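Cirnalura House
Shared Laundry Room: Monthly Safety Inspection Checklist with Comments
Inspection date: 16th April
Area: ground floor laundry room and adjoining drying cupboard
Previous actions outstanding: 2

Results are entered as Satisfactory, Attention or Not Applicable. Comments are recorded wherever the inspector considered that residents or the managing office would need them. Items marked Attention remain open until signed off by the office.

Section A. Access and floor

A1. Door opens fully and closes without force. Satisfactory.

A2. Route from door to appliances clear. Attention.
Comment: Two folding airers had been left behind the door and reduced its swing. They were moved to the drying cupboard during the visit. Airers are to be returned to the cupboard after use, including overnight.

A3. Floor sound, level and free of trip hazards. Satisfactory.
Comment: The lifted strip at the threshold, reported last time, has been refixed. Closed.

A4. Lighting adequate at the appliances and at the folding shelf. Satisfactory.

Section B. Electrical

B1. Sockets and plugs undamaged, no signs of heat. Satisfactory.

B2. No extension leads or adaptors in use. Attention.
Comment: An adaptor was found at the folding shelf serving a hand iron. It has been taken to the office and may be collected there. Irons may be used only at the marked socket.

B3. Isolation switch labelled and within reach. Satisfactory.

B4. Portable appliance records available. Satisfactory.
Comment: Records are held in the Bridier folder at the office. The entry for the hand iron is missing and should be added before the next inspection.

Section C. Washing machine

C1. Machine stable and level. Satisfactory.
Comment: Checked by hand at both front corners. No rocking.

C2. Door glass free of cracks and chips. Satisfactory.

C3. Door latch secure. Satisfactory.
Comment: The latch engaged at the first attempt on each trial. Residents are reminded not to lean on the open door or hang items from it.

C4. Drum empty and free of loose objects. Satisfactory.
Comment: The drum must be checked by hand before every load. Coins and hair grips have been recovered from it in the past.

C5. Labels on the front panel in place. Satisfactory.
Comment: The blue and white label with the QR code, at the lower left, is not to be removed or covered.
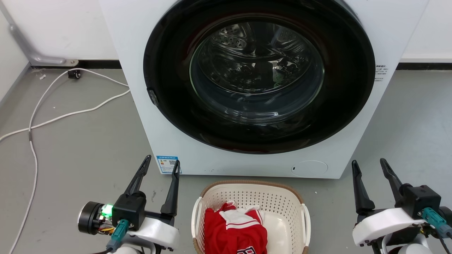 Guzmán

The oval cover towards the lower right of the front panel must remain closed while the machine is in use. It was found closed at this inspection. Residents should not open it themselves; slow draining or standing water is to be reported to the office, quoting item C6.

C6. Access cover closed, no water beneath it. Satisfactory.

C7. Door seal clean. Attention.
Comment: Lint had collected in the lower fold and was wiped out. The last user each evening is asked to wipe the fold and leave the door ajar.

C8. Hoses free of kinks and leaks. Satisfactory.
Comment: Hose connections examined by torch. The inlet hose carries a replacement tag from Gramasport, whose next visit has been requested but not yet confirmed.

Section D. Baskets and storage

D1. Baskets in sound condition. Satisfactory.
Comment: The cream basket with the tan-brown rim was examined at both handles. No splits or sharp edges were felt.

D2. Baskets stored away from the walkway. Attention.
Comment: A basket may stand before the machine for loading and unloading. At all other times it belongs on the lower shelf.

D3. Detergents closed, upright and above child height. Attention.
Comment: One bottle without a cap was removed. Decanted products without a label will be disposed of.

Section E. Emergency provision

E1. Notice giving the office telephone number displayed. Satisfactory.

E2. Water stopcock accessible and turning freely. Satisfactory.
Comment: The second outstanding action, a stiff stopcock handle, has been completed. Closed.

E3. Smoke alarm tested. Satisfactory.

Open items carried forward: A2, B2, B4 (iron record only), C7, D2, D3.
Copies to: managing office; laundry room noticeboard.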